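Search this site Go

How to Clean and Arrange a Small Kitchen Counter

By Bontu Asfaw
Print this page | E-mail to a friend
14 comments | 20 shares

When I moved to my apartment in Padine, I put every appliance on the counter and thought I would arrange them later. Later came in January, when I could not find a free place to cut an onion. I explain the method I use now. It takes 20 minutes if you do it every week, and longer the first time.

What you need
- two soft cloths, one for washing and one for drying
- dish soap and warm water
- a small dry brush for crumbs

Step 1. Unplug and let cool
Unplug the toaster and the toaster oven. Wait until both are fully cold before you touch the metal parts.

Step 2. Take out the crumbs
Pull the crumb tray from the toaster, if yours has one, and empty it in the trash. Brush the top around the slots. Never put water inside. For the toaster oven, wipe the door glass with a damp cloth and dry it at once, or it will show lines.

Step 3. Give each thing its zone
I keep the bread things together in front and the dry food along the wall. Tea and fruit can share one place if you use the height - a small wooden organizer with a drawer can hold both on its top. The cutting board lies flat between the zones, so there is always one surface for work.

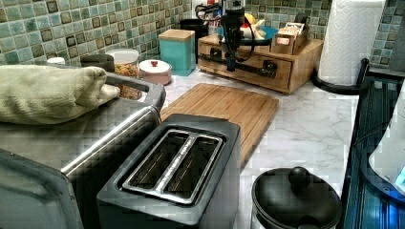 Toaster in front, cutting board behind it, canisters and fruit at the back.

Remove any towel from the toaster oven before you switch it on. My neighbor Nabil Aoun forgot this once and had to buy a new towel, so now he hangs his on a hook.

Step 4. Wash the board
Wash a bamboo board by hand, both sides, and do not leave it in the sink. If it has a groove for juice, go along the groove with the brush, also in the corners. Stand it up to dry. When it is dry, you can lay it flat again.

Step 5. Finish with the faucet
Dark bronze faucets need gentle care. Use only soap and water, no vinegar and no rough sponge. Wipe the column from top to bottom, then the handle, and then the joint at the collar, where the soap likes to stay. Dry everything with the second cloth.
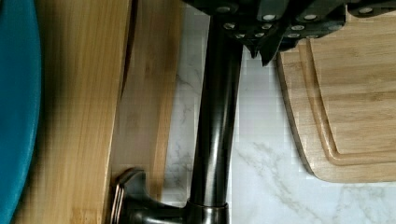
Dark bronze faucet, with the bamboo board on the counter next to it.

If you see white spots after drying, put a warm wet cloth on them for three minutes and wipe again. I do not scrape them, even with a fingernail.

E-mail this page | Print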